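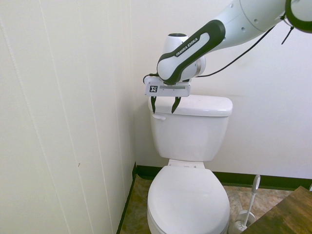
Fig. 1. Arm over the tank lid, lid closed, brush in its holder.

Unit 6: Working in Bathrooms
Course notes, Tươi Mai

Read before the lab. The Clolden house rules are longer than this, and duller, and you are still bound by them.

1. Before power

Walk the room first. A bathroom is a small box full of hard white things, and a collision stop tuned for open bench work may come too late for porcelain. Close the toilet lid. Anything that can fall in will be drawn to the bowl by forces physics has yet to name.

Check where the cable goes at both ends of the planned motion. In Fig. 1 it sags across the back wall, well above the floor. Ask yourself what it does when the wrist turns the other way. If you don't know, turn it by hand, slowly, and find out while it is cheap.

2. Hover, then touch

Every contact starts from a hover pose over the target, fingers apart, as in the figure. Stop there. Look at it from the side as well as from the front, because a gap that seems generous from one angle has a way of being a quarter inch. Only then approach, at the reduced speed on your lab card.

The tank lid is a separate piece. It is heavy, it is slippery, and it sits there by gravity alone. Do not grip it by the corner. The Irnow group did, in June, and we now own a tank with no lid.

3. Tools that have been in the bowl

Fingers that have handled a toilet brush are dirty fingers. They stay dirty until they are wiped with the approved cleaner, and they do not go to the kitchen lab "just for one run." Log the change of fingers. Of the 67 entries in last term's log, 2 had the cleaner filled in.

4. People

One person on the stop button, with no phone in the other hand. Keep everybody else outside the doorway. There is one way out of most bathrooms, so don't park the cart in it.

For next time: read the Flarnness checklist and mark each line that assumes a room bigger than a closet. Bring a pencil with some length left on it.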